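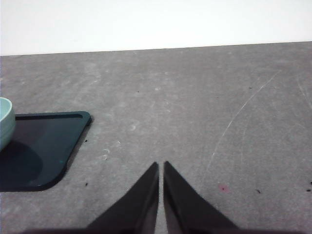
4. Setting up match previews and form tables

This section covers the preview page in Droselley, the part that prints a short summary before each fixture. It assumes you have already loaded your league and at least one season of results (section 3). If you haven't, the page will still open and will still print something, and you shouldn't believe a word of it.

4.1 Choosing the league

1. Open Fixtures and pick your league from the list on the left.
2. Tick Use for previews.
3. Check the number of results shown under the league name. For the sample league supplied with the program it should read 152.
4. If the number is lower, press Reload and wait for the bar to finish.

Note: the sample league has a club called Barirdale and another called Barirdale Town. Earlier versions mixed them up. The release notes say this is fixed, but look at both clubs' home records before you go further. If they are identical, delete the league and load it again.

4.2 Setting the form window

The form window is the number of past matches used to work out a team's form. It is set to 5 when you install the program. That is the usual figure in newspapers and on television, which is the best that can be said for it. Two penalties and a red card can make a poor side look like champions over so short a run.

1. Go to Previews, then Form.
2. Type a number in the Window box. We suggest 8 for a full league season.
3. Choose League only or League and cup.
4. Press Save. The form table redraws itself.

Caution: do not choose League and cup if your cup results include early rounds against much smaller clubs. Naltach went top of our test table in September on the strength of one such win, and the preview described them as "in superb form" when they had lost their last three league games.

4.3 Match length and extra time

1. In Previews, open Scoring rules.
2. Leave Match length at 90 unless you run a youth or veterans' league.
3. Under Extra time, pick Count as draw or Count final score.

Count as draw is the safer setting. Whichever you pick, use it for the whole season. Changing it halfway alters old form figures without any warning on screen.

4.4 The prediction line

The last line of each preview gives a likely result. It comes from the Correa rating, a sum based on goals scored, goals let in and where the match is played. It knows nothing about injuries, suspensions, the weather or a manager who was sacked at breakfast.

To turn the line off:

1. Open Previews, then Layout.
2. Clear the box marked Show prediction.
3. Press Save and close the preview page.

To keep it but soften the wording, choose Cautious from the Tone list. This swaps "will win" for "may win". The sum behind it is the same — only the verb changes.

Caution: the confidence figure beside the prediction is not a chance of winning. It shows how complete your data is. A high figure means there are few gaps in your results. Please do not bet on it.

4.5 If the preview is blank

Check that both clubs have played at least once this season. If they have, check the spelling of each club in the fixture list against the results list, including any full stops after FC. Save any change and open the preview again.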